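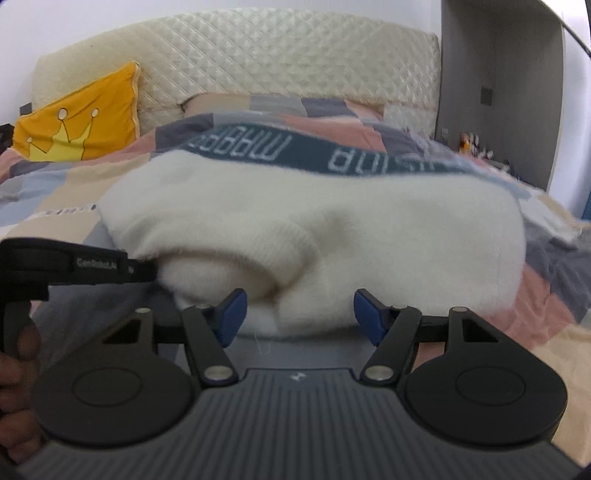

Has anyone got a straight answer on who pays for the Percombe wharf lease?

Posted by tidewatcher, Mon 3 December

Our council signed a lease in May with a company called Skurholm to run the old wharf at Percombe. The notice said there would be "no cost to ratepayers". I went through the budget papers last week and there's a line for wharf works, with nothing to say what works or who is doing them. I rang the front desk and was told it was "commercial in confidence", which seems to be the answer to everything now.

I'm not saying anyone is on the take. I'd just like to know if a resident can ask to see the lease, and what it costs. The mayor's newsletter is no help – it's mostly photos of the mayor.

gumleaf2

Yes, you can ask. Put in a freedom of information request in writing, and be narrow about it. If you ask for "everything about the wharf" they'll come back and say it's too much work. Ask for the signed lease, any side letters, and the invoices charged to that budget line between May and now.

"Commercial in confidence" isn't a magic phrase. They can black out parts that would hurt the company's business, but they have to give reasons for each part, and you can ask for a review if the reasons are thin. When I did this over the Uveck Road tip contract I got 141 pages, and a good half of them were black. The rent figure had been left in, though, and it was lower than what the council had told the local paper.

Check the fee before you lodge. Ours has a set charge and then an hourly rate for searching, and I was quoted 200 dollars until I cut the request down. Also look up the minutes of the meeting where it was approved. If it went through in closed session, the minutes should still record the motion and how each councillor voted.

Eglītis

Good luck. They're all the same, every council, every party. You'll wait months and get a letter with a nice logo on it. We had a petition with 1,000 names over the pool and it was "noted". Vote them out.

tidewatcher

Thanks gumleaf2, that's useful. I found the minutes and the item was closed, moved and carried, with no names against the vote at all. Is that allowed?

gumleaf2

Depends on your council's meeting rules. Some only record names if a councillor calls for a division. Any councillor could have done that and it looks like none did, so I'd write to your own ward member and ask how they voted. Do it by email so you have the reply in writing, or the lack of one.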